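Boswood Lab Reports New Way to Teach Robots With Hand-Held Grippers

9 Nov 2024

Robotics researchers at Boswood have found that a robot arm can learn a new tabletop task from far fewer human demonstrations when the people giving them are asked to go back and redo only the hard part. The method, called Leltine, was tested through October and is now described in full in a technical report from the lab.

The idea came out of everyday frustration. People teaching a robot with a hand-held gripper usually perform the whole task from start to finish, again and again. Most of those motions are easy, and the robot picks them up quickly. The trouble sits in a second or two near the moment of contact – closing on a thin edge, say, or letting go without tipping the thing over.

Leltine looks at the recordings after each short session and marks the stretches where the learned policy is least sure of itself. Demonstrators then record short clips that start just ahead of those stretches and stop just after them.

"We kept collecting more and more of what the robot already knew," said Wen-hsiung Kong, who leads the project. "Once we saw the uncertainty plotted over time, we got very excited. It was all bunched up in the same few places!"

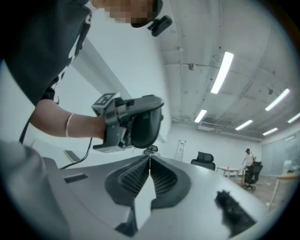

Does the method need a robot in the room while people are demonstrating?

The marking step runs entirely on recordings from the hand-held grippers, so a robot is needed only for the final tests. That means several people can record at once, and a team can put off its robot time until the policy is ready to try.

For the study, demonstrators recorded 1,975 clips covering 21 household and workshop tasks. Policies trained with Leltine were compared with policies trained on the same total minutes of full-length demonstrations. The Leltine policies did better on most of the tasks, with success rates up to 41 percent higher. The biggest gains came on tasks with small or slippery objects. On 2 of the tasks, both involving soft cloth, the new method made no difference, and the report goes into some detail on why the marking step struggles there.

Azlan Mangundap, who wrote the marking software, said the short clips also changed how the sessions felt.

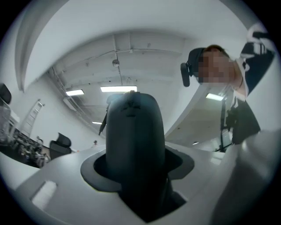
"Doing the same full task all afternoon wears people out, and you can see it in the data," Mangundap said. "With short clips they stay sharp, and they start to have opinions about the hard part. Some of our best grasps came from a demonstrator saying, let me try it from the other side."

The team is now working on the cloth problem with partners at Quintero, and plans to test whether clips recorded for one task can help with another that shares the same tricky moment – hanging a mug and hanging a key, for instance. Early trials look promising, though Kong cautions that they cover only a handful of objects so far.

The report, the marking software and the full set of clips are available on request from the Flaltorden project office at Boswood. Groups that already record with hand-held grippers can run the software on the data they have.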